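March
By Evdokia Vlachopoulos
2 min read

Prasert Limsakul installs security cameras for shops and warehouses, mostly small sites with one or two entrances. He says the question he hears most is about resolution.

"People want the biggest number on the box," he says. "I ask them what they need to see at the gate at night."

His last job for Stefanou, a tile wholesaler, used 12 cameras on a single recorder. Cable runs took longer than the mounting. "Two of them had to be moved on the Wednesday. Headlights were coming straight down the driveway."

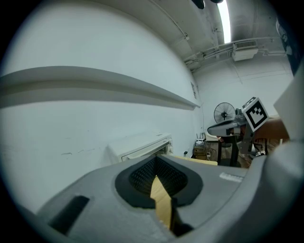

A long grey ledge along a white wall.

Limsakul prefers wired units and keeps footage for up to 2 weeks unless the owner asks for more. The Stefanou job came to $2,197 in labour, before hardware.

He won't put a camera over a staff lunch room. "I've been asked. I say no and they usually drop it."

He is now pricing a car park in Melach, where the light poles belong to the council.

We use cookies to improve your experience. Accept | Manage settings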